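Fewer demos, more starting points

I've been putting off writing up the December runs because the result is a bit lopsided, but Rocío Paredes asked me for the numbers twice now and I'd like to have one place to point people.

The question was simple. If you have a fixed budget of demonstrations for a pick and place policy, is it better to collect many from a few starting positions, or spread them thin? We've argued about it in the lab since Lautaro Benítez trained the first Skemel policy on 900 demos and it still missed when the object was near a wall.

So we made two training sets of 500 demos each. Set A uses a small group of fixed starts, repeated over and over. Set B draws a new start for every demo from a list Lautaro generated. Same arm, same task, same network, same training length. The only other difference is that Nélida Pereyra did more of the teleoperation in B, and she is faster than I am. I can't rule out that this matters.

For evaluation we ran 169 trials per policy, on a 13 by 13 grid of starting positions. Policy B won clearly over most of the grid. The gap was largest near the sides of the bin, where A tended to come down at the nearest position it had seen in training and close on air. In the middle of the bin A was slightly better - smoother approach, fewer second tries. I didn't expect that and I don't have a good explanation.

The task is ring to square: take the ring out of the bin and set it down inside the taped outline. I count a trial as good only if the ring ends up fully inside the tape.

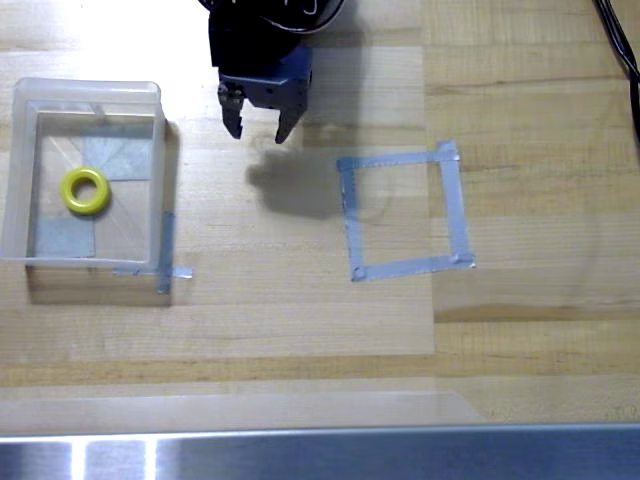 Ring in the bin, gripper open, target square still empty.

The tape at the corner of the bin matters more than it looks. In an early batch we let the bin drift by up to 2 cm, and both policies got worse in a way that hid the difference between them. I threw that batch out and we started over.

Next I want to try a mixed set, mostly spread starts with a block of repeats in the middle. Renato Garrido thinks the repeats will wash out. I'll post the grid plots once I've fixed the color scale, which currently makes everything look like a success.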